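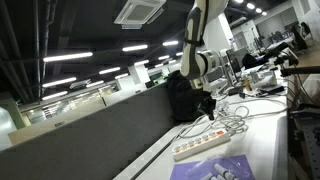

Figure 1. The arm over the bench, with the socket strip and coiled cables below the elbow.

Print this page
E-mail this page

Unplanned restart of a bench robot after a dip in the supply
Holanda project, final report
Rultcombe College, Department of Engineering
Submitted June 18, 2022

Summary

During endurance testing of the Holanda sorting cell the robot arm stopped without a command 18 times. On two of those occasions it also started moving again without a command. The stops were traced to a brief loss of voltage on the supply to the safety relay, which was fed from the same socket strip as several other loads. The restarts had a separate cause, a setting in our own program. Both faults have been corrected and the corrections tested. No one was hurt and no part of the arm was damaged. One gripper finger was bent and has been replaced.

1. Background

The Holanda project was set up in September to build a small sorting cell from an existing arm and a bench in the open-plan laboratory. The arm takes packaged parts from one side of the bench and places them in trays on the other. The arm is driven by a Clamska controller. The gripper and the safety relay are both Flellar parts, chosen because the department already held spares.

The cell is a teaching rig. It has no fence. Protection depends on reduced speed, a pressure mat on the open side of the bench, and an emergency stop button at the bench edge. The mat and the button are wired in series to the safety relay. If either opens, the relay drops out, the controller removes power from the motors and the brakes close. This is the controller's protective stop.

The safety relay needs a low-voltage supply, and in the first build this came from a plug-in adaptor. The adaptor went into a socket strip on the desk because it was the nearest outlet. The strip was already in use for bench equipment. The wiring diagram prepared at the design stage shows the relay supply only as a box marked "DC in", with nothing upstream of it. The diagram was checked twice and the omission was missed both times.

2. What happened

The endurance test was meant to run the same pick-and-place cycle until the gripper pads wore out. The first unexplained stop came on the first afternoon. The controller log gave the cause as "safety input open". It was assumed that someone had stepped on the mat, the cycle was restarted, and no entry was made in the project log book. This was a mistake. At least one later stop was treated in the same way, so the order of early events has been rebuilt from the controller log alone.

The test was carried on over several sessions to a total of 492 cycles. The controller log shows 18 entries for an open safety input in that period. None of them matches a use of the emergency stop button recorded by the group.

The two restarts both came late in the test. In the first, the arm stopped above the tray with a part in the gripper, stayed still for a short time, and then completed its move. A group member was at the keyboard and outside the reach of the arm. In the second, a group member had decided that the cell was in a stopped state and was walking towards the bench to remove the part by hand. The arm moved before the mat was reached. It had lost its place in the sequence and drove the gripper down against the edge of the tray, bending one finger. The emergency stop button was pressed and the arm stopped as it should.

Testing was suspended from that point. The controller was switched off at its isolator and a notice was placed on the bench. The laboratory supervisor was told the same day and a near-miss form was filed.

3. Investigation

3.1 The mat and the button

The mat was tested first because it was the suspect everyone had in mind. It was disconnected and its two wires joined, with the arm motors isolated so that nothing could move. The relay output was recorded overnight. It dropped out three times with no mat in the circuit. The same was done for the button, with the same result. Continuity of the wiring was checked while the cable was flexed by hand along its full length. No break was found.

3.2 The relay

The relay was exchanged for a spare of the same type. The dropouts continued. The original relay was then run on a bench supply in another room for the same length of time and did not drop out at all. This pointed to what the relay was being fed with.

3.3 The supply

A recorder was connected across the low-voltage side of the adaptor. Within one session it caught a dip in which the voltage fell below the holding level of the relay for 40 milliseconds. Further dips of similar shape followed. Each one lined up with a relay dropout to within the resolution of the recorder.

The mains side was looked at next, under supervision. With the adaptor alone on the strip there were no dips. Loads were then added one at a time. Dips appeared when a benchtop vacuum pump was switched on, and only when the adaptor was in the outlet at one end of the strip. The adaptor plug was found to be a poor fit in that outlet and could be rocked with a finger. The strip was withdrawn and passed to the department's electrical technician, who found a weak spring contact behind that outlet.

The explanation we accept is that the weak contact added resistance, the starting current of the pump pulled the shared supply down a little, and the two effects together were enough to starve the adaptor. Neither was enough alone. With the adaptor moved to a sound outlet the pump could be started repeatedly without a dropout. With the adaptor left in the bad outlet and the pump unplugged, a dropout could be produced only by moving the plug. This second result probably accounts for the stops recorded when the pump was not in use, as the cables on the desk were often shifted to make room for trays.

3.4 The restarts

A protective stop should be cleared by a person. The Clamska controller supports this. When the safety input closes again, it waits for an acknowledge signal before it restores motor power. In our program the acknowledge signal had been tied permanently on.

The program history shows when this was done. During early work on the gripper the controller had to be acknowledged after every test of the button, and a line was added to do it from software. The comment beside it reads "temp". The line was carried into version 2 of the program, which was the version used for the endurance test.

With acknowledge held on, a short dip produced a stop and then a restart as soon as the relay picked up. This raises the question of why all 18 stops did not restart. In most cases the sequence program had timed out while waiting for the move to finish and had ended with an error, so there was no move left to resume. Where the dip fell close to the end of a move, the timeout was not reached and the arm carried on. The position of the part in the gripper made no difference.

4. Corrections

The relay supply has been taken off the socket strip. It is now drawn from a DC supply inside the controller cabinet, downstream of the controller's own isolator, so the relay and the controller lose and gain power together.

The "temp" line has been deleted. Acknowledge is now given by a push button mounted beside the emergency stop, wired directly to the controller. The program can read the state of this button but cannot set it.

The sequence program now checks for a protective stop at the start of every move. If one has occurred it discards the rest of the sequence and asks for the arm to be sent home at low speed.

The wiring diagram has been redrawn to show every supply back to the wall outlet.

Cables on the bench have not been fully dealt with. Fixed trunking along the partition has been requested — it had not been fitted at the time of writing.

5. Tests after correction

The endurance test was repeated in full, for the same 492 cycles, with the pump started and stopped by hand at irregular times. There were no protective stops.

Deliberate stops were then made at different points in the cycle, using the mat and the button in turn. The arm stayed still each time until the acknowledge button was pressed. The relay supply was also interrupted with a switch at the cabinet, and the result was the same.

The worn-pad measurements that the test was first intended to produce are given in Appendix B. They should be read with care, as the first set of pads was used across many short runs and the second in longer ones.

6. Discussion

The relay did what it was designed to do. It failed to the safe side each time its supply was lost, and this is partly why the fault was tolerated for so long. A stop looked like a nuisance. Had the first one been written down and followed up, the faulty outlet would likely have been found before the restarts took place.

The software line was the more serious of the two faults. It would have allowed a restart after any stop, including one caused by a person stepping on the mat and off again. Our commissioning checks tested that the arm stopped when the mat was pressed. They did not test what happened when it was released, and a line for this has been added to the check sheet.

We could not reproduce one of the 18 stops to our satisfaction. It took place at a time when the pump was off and the bench was, as far as anyone recalls, left alone. It is listed in Appendix A as unexplained.

Appendix A: Controller log, safety input entries
Appendix B: Gripper pad wear
Appendix C: Revised wiring diagram

Print this page
E-mail this page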